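おもちゃ貸出所「トルルティア」、小物の仕分けを見直し 9月から袋単位の貸し出しに

9月 文=ロザリー・ツァウク

シェア 30 コメント 4

パーロウ地区のおもちゃ貸出所「トルルティア」が、小さなおもちゃの貸し出し方法を変える。これまでは棚の箱から好きなものを選んで借りる方式だったが、9月からは種類ごとにまとめた布袋を単位として貸し出す。対象は、ままごと用の果物や野菜、積み木、プラスチックのブロック、人形用の小物など。木馬や手押し車のような大きなものと、箱入りのボードゲームは従来どおり一点ずつ借りられる。

変更のきっかけは、返却後の行き先がわからなくなる小物が増えたことだった。ままごとの果物がブロックの箱に入り、ブロックが人形の家の中から見つかる。貸出票には「小物、いろいろ」としか書かれていないことも多く、返ってきた品がそろっているのかどうか、受け付けた側にも確かめようがなかった。借りる側からも、家にもともとあったものと混ざってしまい、どれを返せばよいのか迷うという声が寄せられていた。

運営責任者のヴェレーナ・リュエック氏は「箱を開けるたびに中身が違っていた。子どもにはそれも楽しいのかもしれないが、バナナを目当てに来た子にバナナを渡せない日が続くのは困る」と話す。

仕分けは夏の休業期間に始まった。作業はテーブルに布を敷き、箱の中身をいったん広げるところから始まる。布を敷くのは、小さなものがテーブルの上で転がりにくく、細かなごみが落ちてもそのまま外ではたけるからだという。色は薄いものに決めている。濃い色の布では、黒っぽい部品や影になったかけらを見落としやすい。

広げたものは、浅いステンレスのボウルを使って分けていく。当初は紙箱を使っていたが、底の隅にほこりがたまるうえ、洗うことができなかった。プラスチックのかごも試したものの、細い部品が網目から抜けてしまった。ボウルはふだん台所で使われているような形のもので、使い終えたら重ねてしまっておける。 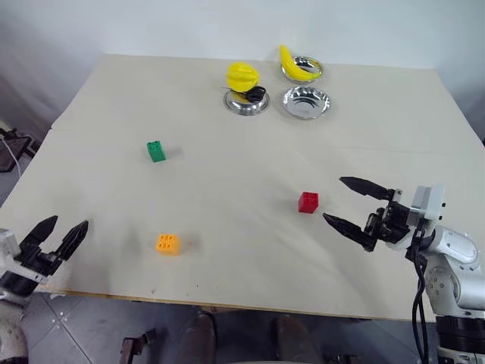 布を敷いたテーブルに置かれたステンレスのボウルとブロック。ボウルにはおもちゃのバナナや、持ち手の黒いはさみが見える。

分け方の原則は、見た目よりも遊び方に合わせることだ。たとえば黄色のものを一か所に集めれば並べたときにはきれいだが、果物と車とブロックが同じ袋に入ってしまう。トルルティアでは、まず食べ物の形をしたもの、組み立てるもの、人形に使うものに分け、その後で傷みのあるものを抜き出す。どこに入れるか決めかねるものは、ボウルに入れずテーブルに残しておき、最後にまとめて判断する。

手間がかかるのはブロックだという。同じように見えても、はめ合わせの寸法が違うものがある。寄付で集まったものが大半を占めるため、いくつもの系統が混在しており、色や大きさだけでは見分けられない。実際に重ねてみて、きつすぎるもの、ゆるくて外れるものは別の袋に回す。これまで「壊れている」として戻ってきたブロックの中には、組み合わせの違うものが混ざっていただけの例もかなりあった。

ままごとの果物には別の難しさがある。形を見ただけでは何の果物かわからないものがあり、袋の札に書く名前が決まらない。ひだの深い黄色い果物については、スターフルーツだという意見と、かぼちゃではないかという意見が出て、札には結局「黄色いくだもの」と書かれた。リュエック氏によれば、子どもたちはレモンと呼んだりパプリカと呼んだりしていて、札のほうを気にする様子はないらしい。

はさみについても扱いを決めた。工作用の道具はおもちゃの袋には入れず、受付の引き出しで別に管理する。貸し出しはせず、館内の工作の時間に限って使う。糸で縫いつけた古い札を外すときにもはさみは欠かせないが、作業が終わったら引き出しに戻し、袋の口を閉じる前に中を確かめることが手順書に加えられた。

袋は綿の巾着で、口に厚紙の札が付く。札の表には中身の名前、裏には品目の一覧が書かれる。返却のときは一覧と見比べるだけで済むようになり、受付の待ち時間も短くなるとみている。札の文字はこれまで手書きだったが、読みづらいとの指摘があったため、印刷したものに切り替える。文字の読めない子にもわかるよう、小さな絵も添える。絵は受付担当者が描いたもので、にんじんの絵だけ描き直しを待っている。

一度に借りられるのは1世帯につき2袋まで。貸出期間は従来と変わらず、次に待っている人がいなければ2週間の延長ができる。延長は電話でも受け付ける。袋の中の品をなくした場合、小さなものであれば弁償は求めないが、返却時に申し出てほしいとしている。後から見つかったものは、袋に戻さず受付に直接渡すよう呼びかけている。

洗い方についての案内も新しくなった。プラスチックのものはぬるま湯と少量の洗剤で洗い、よく乾かしてから袋に入れる。木のものは水につけず、固く絞った布でふく。布の人形は家庭では洗わず、汚れたまま返してよい。以前、木の積み木を食器洗い機に入れて塗装がはがれたことがあり、案内の紙ではこの点を太字にした。

利用者の反応は分かれている。幼い子のいる家庭からは、選ぶ時間が短くなって助かるとの声がある一方、箱の中を探すのが楽しみだったという声も届いている。これを受けてトルルティアは、組み合わせの決まらない品を入れた箱を一つ、入口の脇に残すことにした。この箱の中身は館内で遊ぶためのもので、借りて帰ることはできない。しばらく様子を見て、箱を続けるかどうかを決める。

仕分けはまだ終わっていない。ブロックは大部分が袋に収まったが、人形用の小物と車の部品は箱に入ったままの分がある。車輪だけ、屋根だけというものも多く、修理に使えるかどうかを一つずつ見ていく必要がある。使えないと判断したプラスチックの部品は、地区の回収に出す。

寄付の受け付けは、仕分けが一段落するまで大きなものに限る。小さなおもちゃを持ち込みたい人には、種類ごとに分けて、もとの箱や説明書が残っていれば一緒に保管しておいてほしいとしている。電池を使うおもちゃは、再開後も受け付けない。

ボウルは今後も返却の確認に使う。受付の横の小さな台に置いておき、袋の中身をそこへ出して一覧と照らし合わせる。金属なので積み木を入れると音が響き、静かに過ごしたい人には耳障りかもしれないとして、底に敷くフェルトを用意することも検討している。

トルルティアはプフィスター通りの角を入ったところにある。新しい方式での貸し出しは木曜日に始まる。すでに小物を借りている人は、これまでの貸出票のまま返却すればよく、袋を用意する必要はない。

コメント 4件を表示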